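Block Printing and Stamping, Unit 4
Handout: Inking from a shallow dish
Instructor: Renu Bajpai
Workshop assistant: Santosh Bisht

Read this before the practical session. Bring it with you, since the timing sheet on the back gets filled in at the bench.

1. What this unit covers

Units 1 to 3 dealt with carved blocks and rolled ink. This unit goes back a step, to plain uncarved blocks and a shallow dish of color. A plain block prints a solid rectangle and nothing else, so every fault in the inking shows. If the color is too thick, the print has a dark outline and a pale middle. If it is too thin, the middle fills but the corners drop out. You will learn more about ink load from a plain rectangle than from a floral repeat.

The unit is worth 6 points toward the final mark. Points are given for the written notes as much as for the prints.

2. Terms

Ink load: the amount of color the block carries when it leaves the dish.

Squeeze-out: color pushed past the edge of the block when it is pressed to the paper. It gives the dark outline mentioned above.

Ghost: a second, weaker print made without going back to the dish. Ghosts are useful. Keep them and label them.

Drag: the smear made when the block moves sideways before it is lifted.

Chatter: a doubled edge, from a block that touches down, lifts slightly and touches down again. Easy to confuse with drag. Chatter has two clear edges and drag has one clear edge and one soft one.

3. Materials

One plain wooden block per person. Check the printing face against a flat surface and sand it if it rocks.

Shallow dish, one per color. Deep containers are not used in this unit. With a deep container the color climbs the sides of the block, and then it runs down again onto the print.

Water-based block color, red or blue. The supply room stocks two kinds. Stosten is the thicker one and needs a little water. Sodby can be used as it comes.

Paper, plain, medium weight. Cut it before you open any color.

A flat board to work on. Any smooth board will do, but it should be larger than your paper on all sides so that you have somewhere to rest your hands.

Damp cloth and dry cloth.

4. Procedure

Put the dish on the same side as your printing hand. Put the paper directly in front of you. The distance from dish to paper should be short, and you should never carry a loaded block over a finished print.

Spread the color to a thin, even layer. Tilt the dish once in each direction and let it settle. If you can see a ridge, it is not level yet.

Lower the block straight down. Do not push. Its own weight is nearly enough. Leave it for a count of 2, then lift it straight up.

Hold it over the dish for a moment. If a drip forms, touch one corner of the block to the rim.

Move to the paper and lower the block flat. Press once with even pressure and lift. Make the first print, then a ghost, then a second ghost if there is anything left to print.

Write the number of the print next to it in pencil right away. Last June a whole set of 79 prints had to be thrown out for grading purposes because the sheets had been stacked and no one could put them back in order.

When you pause, stand the block in the dish or lay it on its side on scrap paper. Do not stand it on the board.

5. Common faults

Pale middle, dark edge: too much color, or too much pressure. Change one of these and print again. Do not change both at once or you will not know which it was.

One weak corner: the block was not flat, or the dish was not level. Turn the block halfway and print again. If the weak corner moves with the block, sand the block. If it stays put, look at the board and the dish.

Speckled print: color starting to dry in the dish. Cover the dish between rounds.

Marks where you did not print: see the next section.

6. Stray color

Both views are of one work surface, with the block in its red dish.
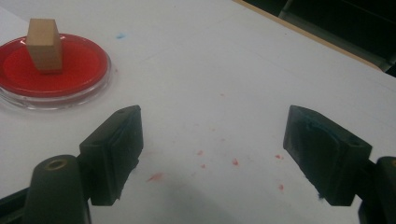
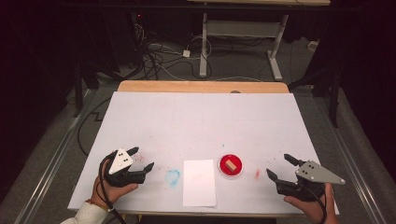 Stray color is the part of this unit where most marks are lost, and it is graded separately from the prints. A speck on the board is harmless while it stays on the board. It becomes a fault when it gets onto the back of a sheet, and from there onto the sheet stacked beneath it. Look at where the specks have ended up in the second picture: some red ones are clustered well over to the left, on the opposite side of the paper from the dish, and the sheet itself has a faint pink smudge. There is also a blue ring-shaped smudge to the left of the paper, so checking only around the dish you are using is not enough. Wipe the whole board with the damp cloth, then the dry one, before each new sheet goes down. Turn the sheet over and check the back before you stack it.

7. To hand in

One sheet of first prints, numbered.
One sheet of ghosts, numbered to match.
Half a page of notes on ink load: what you changed, in what order, and what the print did.
Your timing sheet.

Put everything in a flat folder with your name on the outside and leave it in the tray in Room 241 by the end of the day on Wed 3 February. Do not roll the prints. Folders without a name go back on the shelf ungraded.

8. Reading

Course reader, the chapter by Flirkley on plain and carved blocks. Skip the part on oil-based color, we come to that in Unit 6.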